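Paper lanterns, round two

I finally got the shopping done for the lantern project and I'm way too excited about it, so you get a post before there's any finished lamp to look at. If you read along last September you'll remember my first try, which sagged on one side and went to live in the hall closet. This one's going to be better! I have a plan, and the plan has measurements.

The idea came from Thenmozhi Hegde, who teaches the evening class at Ngui and makes these gorgeous floor lamps with a paper skin over a very thin frame. She let us handle one at the end of class and I walked home thinking about nothing else. Hers stand 900 mm tall. Mine will be shorter, because my ceiling slopes and I keep hitting my head in that corner as it is.
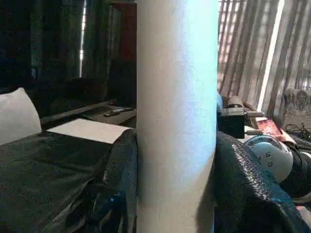 Light is what I've been fussing over most. I spent ages looking at plain white paper in different spots at home, trying to work out which one I'd want glowing next to me while I read. Stand something tall, white and round in a dim room and one side goes a pale bluish white while the other slides off into soft gray – I could look at that all day. And a flat sheet lying on black fabric looks so much brighter than you'd expect! So I'm keeping the dark throw, and the lamp is going right beside it. I also like a bit of speckle in the surface, so no super smooth paper for me this time.

The paper I ordered is the Mendedau in the heavier weight, 184 grams. Thenmozhi says it's a pain to curve but it holds its shape, and after last time I'll take the pain. The glue is still up in the air. I used Trurano before and the seam came out a little yellow, so maybe a strip test first with two or three kinds (if you have a favorite, please tell me in the comments).

The frame will be 35 cm across at the bottom and 30 at the top. I went back and forth on making it straight all the way up, and I may change my mind again once I've bent the first hoop. The cord and the LED bulb are already in the drawer. Hoops next!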